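Section 4: Setting up your household for a stay-at-home order

Lorkden Parish Resilience Handbook, revised 10/27/24

We hope you never need this section, but if the county issues a stay-at-home order it will probably come at short notice, and it is a good deal easier to follow one if you have read the steps through beforehand with a cup of tea. They apply to every household in Lorkden and Istley, including lodgers and anyone staying with you when the order begins.

Before you start

You will need the blue household card that came with this handbook, a pen, and the telephone number of your street contact. If you have lost your card, ring the parish office and Jolanta Kozłowski will gladly put another through your door (she keeps a stack of them, so please don't feel awkward about asking).

4.1 Registering your household

1. Write the name of everyone living at the address on the blue card, children and babies too.

2. Tick the box beside anyone who takes regular medicine or who has been told by a doctor to take extra care.

3. Telephone your street contact and read the card out to them. Please don't post it or carry it round yourself once the order has begun.

4. Write down the household number you are given. You will be asked for it when you order groceries or prescriptions.

Note: The parish can take 200 calls a day on the main line, and the first morning is always the busiest. If your need isn't pressing, the afternoon is usually much quieter.

4.2 If someone at home falls ill

5. Choose one room for the person who is unwell, with a window that opens if you possibly can, and keep the door closed.

6. Give them their own towel, cup, plate and cutlery for as long as they are poorly.

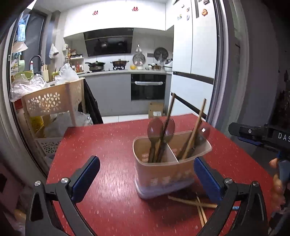 Shared kitchens need a little more thought, particularly in the larger houses on Jitaru Road where several families may be using one sink. Agree early on who cooks when, and leave time between one household and the next for airing the room and wiping down. A holder with two compartments, with spoons and chopsticks standing in one and more chopsticks in the other, can be shared out so that each household keeps to its own side. Wash everything in hot soapy water as usual, and remember the holder itself, which is so easily forgotten!

7. Wipe door handles, taps and light switches morning and evening.

8. Keep a short diary of symptoms, with times, in case the doctor asks.

Caution: Do not wait for a call back from the parish if someone is struggling to breathe, is confused or cannot be woken. Ring the emergency services straight away.

4.3 Meals and deliveries

9. Place your grocery order by 12 noon for delivery the next day. Orders are made up at the Clandetitz hall and left on your doorstep.

10. Wait until the driver has stepped back to the gate before you open the door. A wave is always welcome.

11. Wash your hands once you have put the shopping away.
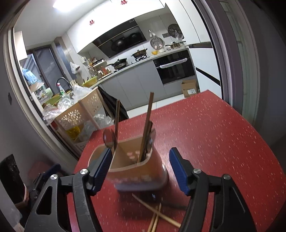

Kitchen utensils in their holder on a speckled red tabletop.

Note: Each household may place 3 orders a week. If you are feeding more people than usual, tell your street contact and they will arrange something extra for you.

4.4 When the order is lifted

12. Keep your blue card somewhere safe, as the same household number will be used again. Cards are checked every May, and you will have a letter from us if yours needs renewing.

Please carry on with the separate cup and towel until anyone who is ill has fully recovered, even if the order ends first. Advice on visiting relatives and on reopening clubs and meeting rooms is in Section 5.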